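Skedlow

Skedlow is a two-arm robot cell for taking apart and refitting desktop computers, built in a shared workshop in Flosinville. It was begun by Wendelin Aebischer and Liesl Mösli, who wanted to find out whether a small group with hobby budgets could automate the memory, drive and processor work that its members did by hand at a bench. Opinion in the workshop on that point remains divided.

Background

The Flosinville workshop had been fixing up discarded office computers for several years before the build started. According to the project log, 562 machines had passed through by then, nearly all of them towers. Aebischer argued that towers suited a robot: they have wide openings, colored latches and parts that plug in. Domenica Berchtold, who did much of the bench work, replied in the same log that they also have cables, and that cables were where her time went. Her objection has held up better than most of the early estimates.

Construction

The cell stands on a table of slotted aluminum extrusion, which lets fixtures be moved and bolted down again without drilling. Each computer is laid on its side with the side panel off. A 3D-printed plate beside it holds small parts, including memory modules, in known positions. The plate was redrawn many times. Early versions warped, and one cracked along a holder wall when it was tightened down.

The arms were bought secondhand. Leif Björklund wrote the control software, known as Strachan, which stores a list of positions for each computer model and corrects them from camera views. The claim that the cell "sees" the computer, made on an early version of the project page, was generous. It matches a handful of known features and stops when it fails to find them.
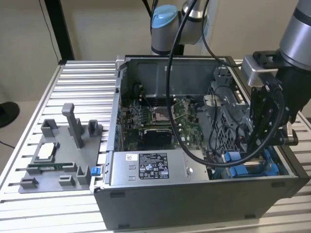
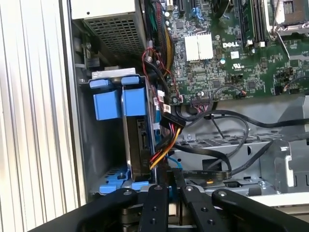 Skedlow at work on an open desktop tower, with a gripper at the drive cage.

Operation

A job begins with a person opening the case and choosing the model from a menu. Memory is the simplest task, as the modules are stiff and the slots are straight. Drives are harder. The latches on many office towers are bright blue and easy to pick out, but the space between the drive cage and the motherboard is often full of wiring – and a loose cable will be in a different place in every machine. Processor sockets bring a further problem, with a lever and retention frame that must be worked in the right order and with very little force.

Performance

The best-known figure for Skedlow is a success rate of 90 percent, posted on June 18, 2022. It should be read with care. It covers memory modules only, in a single computer model, over 100 attempts, and runs halted by an operator were left out of the total. Thabiso Maluleke later went through the raw log and found 328 entries from the same period, many of them marked as setup or practice with no stated rule for telling the two apart. No comparable figure has been given for drives or processors.

Speed is also in dispute. Björklund timed the arm movements alone. Berchtold timed the whole job, from lifting the computer onto the table to putting the panel back, and found the bench quicker for every task she tried.

Related work

A second cell, built to the same drawings at Lotedside, was started in August and set aside before its second arm was fitted. Its builders reported trouble with the printed plate and published a shorter version with fewer holders. Some of those changes were taken back into the Flosinville drawings.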